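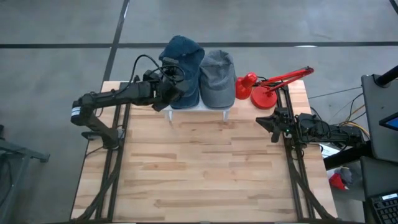 About > Our Kitchen School

Last updated: Sun 5 January

Stimerier is a small cooking school in Stindham. We teach home baking and preserves, mostly breads with rye, fruit cakes and jams in the old style. Sandamali Sarkar started the school with one oven, and Hjørdis Tveit joined her in May of the next year. Now we are four teachers.

Each course has 3 evenings, and flour, sugar and jars are included in the price. Please bring your own apron. If you cannot eat some ingredient, write to us before and we will change the recipe.
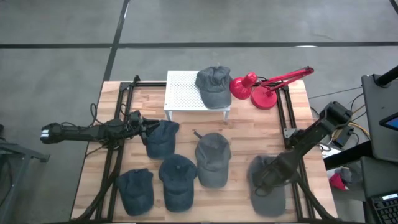 Heino Paulauskas wrote to us after the rye course that his loaf had finally good colour and flavour, and that his neighbours are asking for the sourdough starter.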